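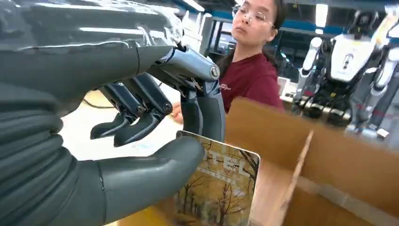
It's the best thing the library has done in years, one Irnari reader wrote to us this week, and the only pity is that it didn't come sooner. We couldn't agree more!

Irnari Library has scrapped overdue fines at both its branches, Fiore Street and Morneo Park, and every old fine has been wiped as well. That clears the slate for 483 members, many of whom hadn't borrowed so much as a paperback while they owed money. If you were one of them, your membership is active again and there's no form to fill in.

The loan period stays at three weeks, with 2 renewals if no one else has the item on hold. Books that never come back will still be charged at replacement cost, but bring them in later and the charge comes off – even if they've spent a year under the back seat of the car.

There's more good news for families. Kids under 13 can now borrow up to 50 items at a time, including picture books, audiobooks and the wonderful puzzle collection that arrived in July. The puzzles have been hugely popular, so put a hold on early if you're after one of the big ones.

Fiore Street is open until 8 pm on Thursdays, and Morneo Park has its Saturday mornings back. Returns chutes at both branches are open at all hours, and returned items are set aside for a few days before going back on the shelves.

Posted Oct 22, 2020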